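Progress report, Mostix seismic stations
To: Benedita Prata
5/11/24

Six of the new stations are now sending data. The Baptista site was down for 40 hours after a power fault - no events were missed nearby.

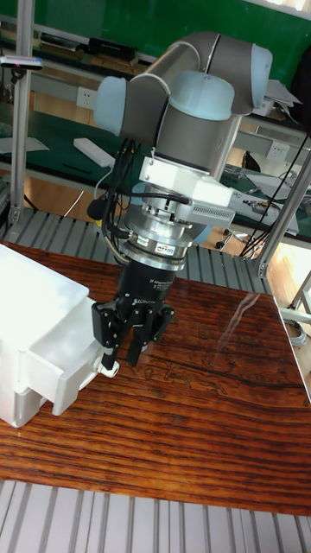
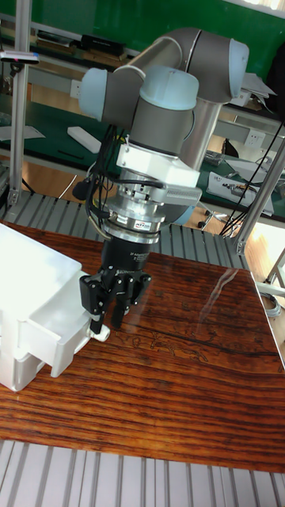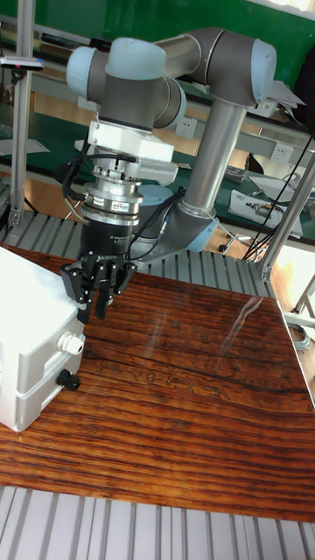
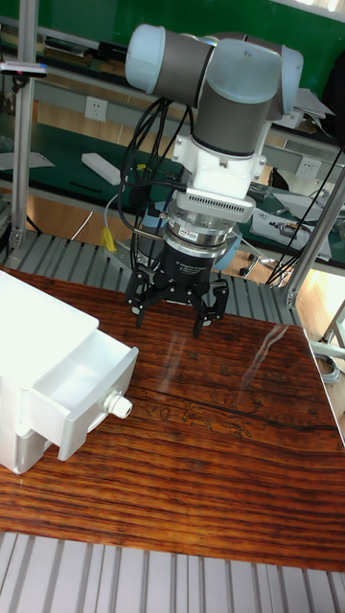
Station noise is still too high at Derell, where trucks pass close to the vault. Borislav Janevski will move the sensor to a concrete pier in May. A polished wooden tabletop like the one under the arm would ring at every footstep, and the present floor is not much better. We logged 123 local events, nearly all below M 2.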